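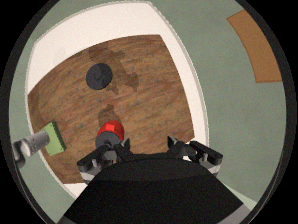 Wrist view, simulated table: red block on its dark grey base, dark puck further back.

# Toprak table chores

Damotel notes desk, Lastimcombe
April
1 min read

Toprak holds 400 simulated runs of small tabletop jobs, each up to 70 seconds long. We would not call it housework. A rendered table never has crumbs on it unless somebody codes them in.

## Results

Our baseline finished 169 runs. We have not tried it on a real kitchen table.

## Known problems

- Stains in the wood texture may confuse block detection.
- 5 runs have missing gripper logs.

Please don't cite this as proof that a robot can clear up after tea.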